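The snack table came first, before the paint and well before the chairs. That is how the owner of Fastidcombe, a small guesthouse with one long shared room downstairs, tells it, and she tells it with a good deal of laughing and a second pot of coffee.

"We had a cupboard, and people were too polite to open it," she says. "They'd come in at nine at night, hungry after the drive, and go up to bed hungry! I thought, well, put it all out where they can see it."

So out it went. She first tried baskets, which looked lovely and hid everything, and then a tiered stand that leaned. In July she settled on clear bins with a low front, set in a row, and a big round woven mat to go with them. The mat she is especially fond of – it was meant for a floor, she admits, and she carried it around the house for most of a week before it found its table.

"I like the braiding, and I like that it isn't fussy. You can put a bag of chips down on it and it still looks like somebody cared."

Her one firm habit is sorting the bags back into the bins before bed. Opened ones stay out on the mat, so they get finished first, and whoever is up latest usually sees to that. She spent 517 dollars on the whole room and thinks the bins were the best of it.

Clear bins and the woven mat, on the snack table.

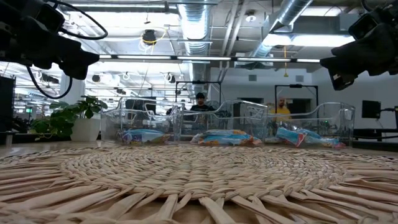
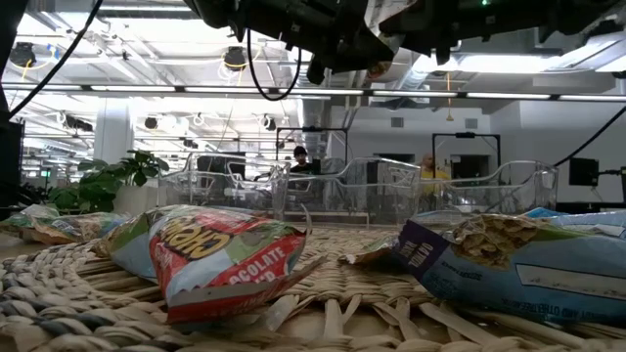
Jalix wrote in afterward to say that clear bins had done the same for the pantry at home, though the children now know exactly when the chips are running low, and would she consider lids?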